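Penia Extends Home Refill Program to All Pharmacy Customers

June 17, 2020

Penia, the regional pharmacy cooperative, will open its home refill program to every customer with a repeat prescription beginning with the next billing cycle. Until now the program was limited to customers of the Asen and Mac Mathúna branches who took part in a trial.

Customers in the program receive their regular prescriptions by mail or courier in 60-day supplies. The standard supply at the counter stays at 30 days unless the prescriber has written otherwise. Delivery by mail is free. Courier delivery carries a charge of $8 per order, waived for customers who live outside the postal delivery area or who cannot leave home on a doctor's advice.

The trial enrolled 3419 customers. Of those who finished it, 84 percent asked to stay in the program. The most common reason given for leaving was that the customer preferred to talk with a pharmacist in person when picking up medicine. Penia has made two changes as a result. Every order now comes with a direct phone number for the branch that filled it, and customers can ask for a call from a pharmacist before any refill is sent.

"People have been asking us for longer supplies for years," said Urho Harju, director of pharmacy services at Penia. "They take the same medicine at the same dose, and they were coming in every month to stand in line for it. The trial gave us a chance to look at our own side of it, mainly how we check for changes in a prescription when we don't see the customer at the counter."

Under the program, a pharmacist reviews each order before it is filled. If a new prescription has been added, a dose has changed, or a refill has been requested much earlier than expected, the order is held and the customer is called. Orders are not released until the customer or the prescriber has been reached. During the trial, most held orders were cleared within one working day.

Some medicines are not eligible. These include controlled substances, most liquid antibiotics, and anything that has to be mixed at the counter. Medicines that must be kept cold can be sent by courier only, and someone at the address must be there to accept them. Branch staff can tell customers which of their prescriptions qualify. A customer with both eligible and non-eligible prescriptions can enroll the first group and keep picking up the second group as before.

Labels have also been changed. The new label puts the name of the medicine, the strength and the directions on the front in larger type, and moves the branch address and order details to the back. The refill date is printed on its own line. Customers who want a label in another language, or a large-print sheet to go with it, can ask for either at no cost when they enroll. The request is kept on file and applies to later orders. 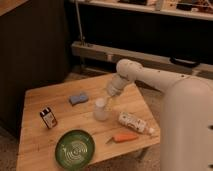

Tapio Vainio asked at the customer meeting in May whether anyone would be moved to the program without being asked, and what would happen to people who do not use the internet. He added that he had no objection to mail delivery but wanted to go on using the branch in Asen for as long as it was open.

Penia confirms that enrollment is voluntary and that no customer will be moved to home refill automatically. Enrollment can be done by phone, on a paper form at any branch, or through the customer account page. Customers who enroll can leave at any time by the same routes, and any order that has not yet been sent will be held at the branch for pickup. Branch opening hours will not change as a result of the program, and no branch is being closed.

Insurance billing works the same way as at the counter. Penia submits the claim when the order is filled, and the customer pays the remaining share by card, by check or at the branch. Some insurance plans pay for only 30 days at a time. Customers on those plans can still enroll, but their orders will be sent monthly – the courier charge, where it applies, is then limited to one payment in each 60-day period.

Packing and mailing will be handled by Promach, which also handled delivery during the trial. Filling and checking of prescriptions remains with Penia pharmacists. Packages are plain and carry the customer's name and address only. A list of the contents is placed inside. Customers should check the contents against the list when the package arrives and call the branch before taking anything that looks different from what they usually receive. A change in the color or shape of a tablet often means that the manufacturer has changed, and in that case a printed note is included with the order.

Lost or damaged packages are replaced at no charge. A customer who is down to a few days of medicine and has not received an expected order should call the branch and not wait for the mail. The branch can supply enough to cover the gap the same day.

Customers are also reminded that unused and expired medicines can be returned to any Penia branch for disposal. This applies to medicines delivered at home as well as those picked up in person. Returned medicines cannot be credited or given to another customer, including those in unopened packages. Needles and other sharps must be in a closed sharps container, available free of charge at the counter.

"We expect that plenty of people will try it for one or two prescriptions first, and that is fine with us," Harju said. "The branch is still there, and the pharmacist who answers the phone has your file open. If mail doesn't suit you, tell us and we will put your order back on the shelf."

How to enroll

Customers need their Penia customer number, a current delivery address and a daytime phone number. A family member or caregiver can enroll on a customer's behalf with signed permission, using the form available at all branches. Parents and guardians can enroll children under the same account. The first order normally takes longer than later ones, so customers are asked to enroll while they still have at least two weeks of medicine left.

Prescribers do not need to do anything for existing prescriptions. For new prescriptions, they may write for a 60-day supply where they consider it suitable. An information sheet for medical offices has been sent out and further copies can be ordered from any branch.

About Penia

Penia is a member-owned pharmacy cooperative. It runs community pharmacies and provides prescription services to clinics and residential care homes in the region. Membership is open to all customers but is not required in order to use the pharmacies or the home refill program.

Media inquiries may be directed to the Penia communications office. Customers with questions about their own prescriptions should contact their branch.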